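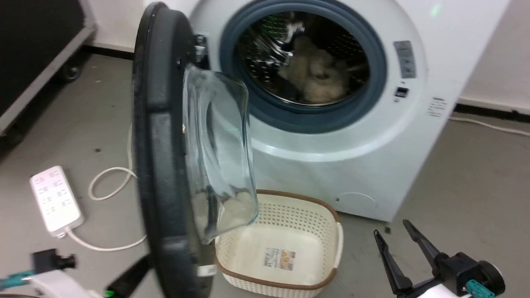

**Lake and Coast Memories: progress report to the Ó Riain Fund**
17 January 2018

We're past the halfway point and very happy with how it's going! When you agreed the grant we promised you 30 recorded interviews with people who grew up in Kenya and Tanzania and now live in Surley. We have 23 done, and another seven people have said yes.

Hamisi Rashidi has led most of the interviews, in Swahili or English and often in both within the same sentence. People talk for much longer than we'd planned (the record is nearly three hours, all of it about one bus route in Tanga), so typing up is behind. Eleven interviews are fully typed and checked with the speakers. We'd like to move £350 from printing to translation to catch up, and would be glad of your agreement by email.

The cooking afternoon at Ollow Hall brought in 41 people, several of them grandchildren who had never heard the stories before. One woman sang a school song she hadn't sung since 1974, and two others knew the second verse – we recorded that too, with their permission.

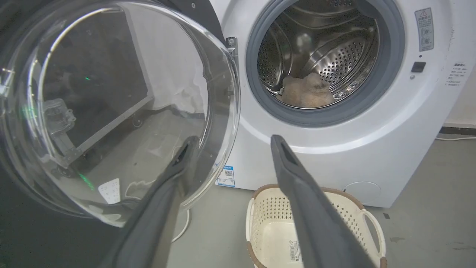

Victor Shemweta has started on the sound archive and is cutting short clips of three to five minutes each. Brotis Library has offered us a listening corner for the whole of August, with headphones and a wall for family photographs. We said yes on the spot.

Still to do: the last seven interviews, consent forms for four of the early ones, and a decision on the booklet cover. We are also short of stories from people who arrived after 2000, so Hamisi is visiting the Surley evening classes to ask there.

Spending to date is within budget, and the table of costs follows separately.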